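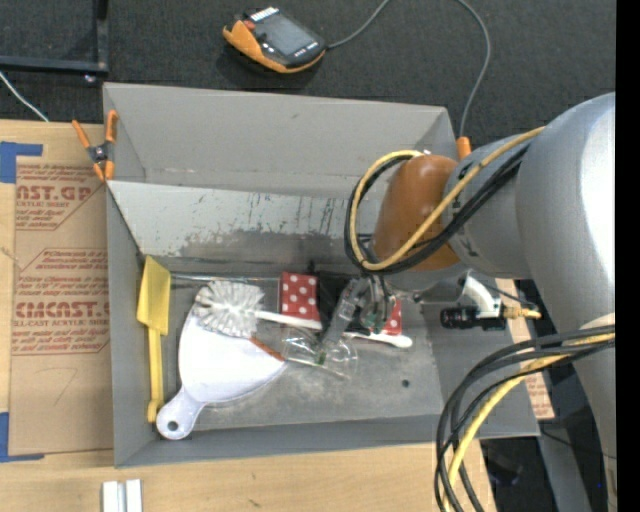 *Gray bin with a sloping panel inside, spring clamps on the walls, paper-covered acrylic to the left.*

# Setting up a sloped bin on the worktable

Last updated 11/28/22 by Ximena Ibarra

This page covers how to put a sloping panel in a deep bin so that small parts stay together at the bottom, and how to mark out the table so the bin and the sheet beside it go back to the same place. It takes 20 minutes if the panel is already cut. Cutting the panel is on a separate page that Elaheh Bahrami keeps.

## What you need

- A straight-walled plastic bin
- A stiff panel, cut to the inside width of the bin
- Spring clamps with soft tips
- Blue tape
- A sheet of cast acrylic with the paper still on
- A damp cloth and a pencil

## Set the bin

1. Empty the bin and wipe the floor and walls. Grit under the panel will make it rock.
2. Put the bin on the table with one wall parallel to the table edge. Leave room beside it for the sheet.
3. Push on each corner of the rim. If the bin rocks, turn it end for end and try again.

## Fit the panel

1. Rest the lower edge of the panel on the bin floor and lean the upper edge against the far wall.
2. Slide the lower edge in or out until parts run down the slope when you drop them, but don't bounce back up the other side. Start shallow. A steep panel leaves very little floor to work with.
3. Mark both ends of the lower edge with pencil on the bin floor.
4. Check for gaps along the sides. Thin washers will find any gap you leave.

Scratches on the face of the panel are fine. Replace it when the worn area along the bottom gets rough enough to catch parts. You can also flip it over first and use the other side.

## Clamp the walls

Put a spring clamp over the rim near an upper corner, then a second one at the opposite corner. Squeeze the handles fully open before you slide the clamp down, or the tips will drag on the plastic. Keep the handles up and out of the way of whatever is reaching in.

Long thin walls bow when the bin is full. Dayana Palacios moves her clamps closer to the middle for heavy loads — try that if yours start to creep.

## Lay out the acrylic

1. Leave the printed paper on. It peels off in seconds later, and bare acrylic scratches easily.
2. Lay the sheet flat beside the bin.
3. Put blue tape at the corners on the side away from the bin. Press it down with a thumbnail.
4. Write notes on the paper in pencil. Ink can bleed at the edges.

Change the tape when it starts to lift. Tape left on the table since March came up in shreds and took some scrubbing.

## Before you load it

Drop a handful of parts at the top of the slope and watch where they stop. If they hang up halfway, wipe the panel again and check that the lower edge is still on your pencil marks.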